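Skuven Opens Its Packing Cell Care Program to Small Shops

GROSTUM, December. Skuven, the family-run maker of compact carton-sealing cells, is delighted to say that the care program it has quietly been running with its longest-standing customers is now open to every shop that owns one of its machines, old or new!

The program grew out of a great many friendly phone calls. Owners of the Udik 7, our smallest robot cell, kept asking the same thing: what should we be doing between service visits? So we wrote it all down, 184 pages of it, and then (wisely, we think) boiled it down to a short routine that fits on the cell door.

"Most of the calls I take are about tape," says Bontu Birhane, who leads field service at Skuven. "The arm will run happily for years, but a dry roller or a roll put in backward will stop your whole morning."

What the weekly routine covers

1. Park the arm, switch the cell to manual and wipe down the gripper pads.

2. Check the tape by hand at the bench. Turn the roll, feel that it runs freely, and look over the rubber-covered roller before going back to the cell.

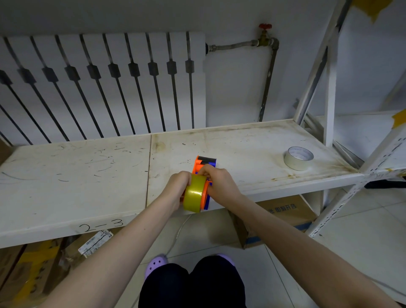 3. Run one empty carton through at low speed and listen for rubbing.

How to join

Enrollment is free for the first year. Spare rollers ship from our Kalinowski warehouse under part number 1721, and the service desk is always glad to hear from you at extension 807.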